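Notes, town hall talk, Vorkby, 6/21/19
Mariann Dobos. Keep it under 9 min!!

Open with thanks to Etelka Vass for the invite. Dont read the slides.

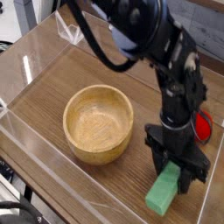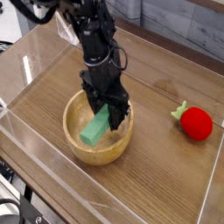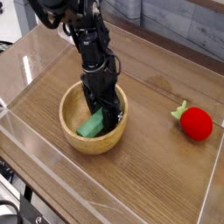 OK, bailouts. Start with who pays. The government wants to lend to the Bíró bank again, second time in 3 years, and voters here are tired of it. Say that plainly. Picture the rescue fund as that wooden bowl with the one green block in it: one bowl, one block, and every bank in the country wanting to reach in. Pause. Then the coalition. Two parties, both scared of the August vote, neither wants to be the one that said yes. Polls bad for the prime minister, dont give numbers, the paper will get them wrong anyway.

Next, Wolia. They took the loan, cut pensions, government fell. People in the room will know somebody who moved. Go slow on this bit.

Then the Vurik plan. 2,000 small savers protected first, big lenders wait. Not perfect. Etelka thinks it's too soft on the lenders, I think its the only version that gets through parliment. Say we disagree, she'll answer from the floor.

If someone asks about leaving the currency: no, and here's why - savings, rents, the price of fuel. Short answer. Move on.

Skip the history section if late. Water. Questions, then hand the mic back to Etelka.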